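Can It Make the Coffee Yet? A Small Kitchen Gallery
September 2018

I have been promising to put these up since the end of August, and several of you have been kind enough to keep asking, so thank you for your patience. As regular visitors to this page know, I spent my working life in cafes, the last one a narrow little place in Kallio where I must have pulled 160 cups on a slow morning, and I have a soft spot for anyone (or anything!) trying to learn the trade. The Prerkham kitchen is a simulated one, so no real crockery is at risk, but the chore is one we all know. Find the mug, pick it up, get it over to the coffee machine.

It sounds like nothing at all until you try to spell out every step of it, and then you begin to see why we are all still making our own coffee.

Marble, a gray cylinder lying on its side, and a good stretch of counter between the gripper and everything it might want. I always told my trainees that reaching is half the job. 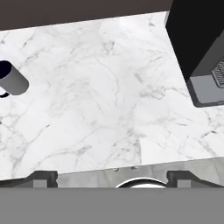 Bhupendra Kanaujia wrote in that he would gladly wait ten minutes for a machine to bring him a cup if it would also wash up afterward, and that until the washing up is included he doesn't count it as a household chore done. I have a good deal of sympathy with that, and I think most people who have ever shared a kitchen will too. Still, you have to start somewhere, and dishes with dried milk on them seem a cruel place to start.

Now the mug is in the gripper, tipped over on its side, with the coffee machine close by. Holding it is one thing. Setting it down upright under a spout is where I would be holding my breath, and I have done it more times than I could tell you.
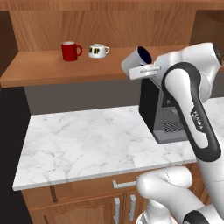
What I Would Try Next

A full cup, carried across the room to somebody who is talking. Tyyne Vainio suggests a saucer as well, and a spoon.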